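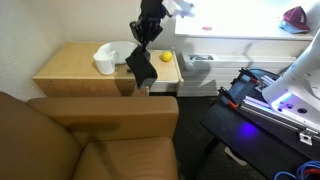 Figure 1. Bedside cabinet: mug, bowl and lemon on the top surface.

Riltar Institute of Household Services
Unit 5: Surfaces Beside Seating and Beds
Instructor: Imelda Dagdag

Small cabinets collect items from every part of the home. Students are expected to sort these items by where they belong — kitchen, wardrobe, entryway — before any cleaning begins. Dishes are removed first and carried with both hands.
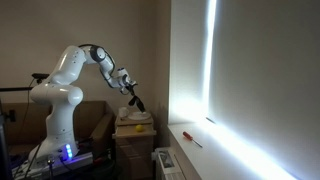 May items be moved to the lower shelf to clear the top?
Only for as long as it takes to wipe the top. The shelf is a holding place, and everything on it must be put away before the room is signed off.

Clothing and other textiles are kept apart from dishes at all times. A sock found on or against a plate goes to the laundry, and the plate is washed even if it looks clean.
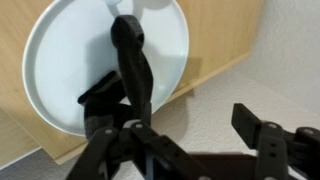
Personal Items

Keys, caps and similar belongings remain in the room. Students place them together on one clear surface and record the location on the Samine checklist. The written exercise (2 pages) is due November 20, 2020.
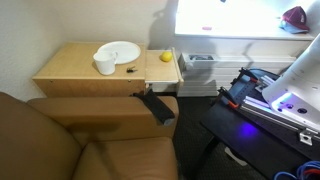

Figure 2. Plate, mug and keys on the cabinet top, with a lemon on the pull-out shelf.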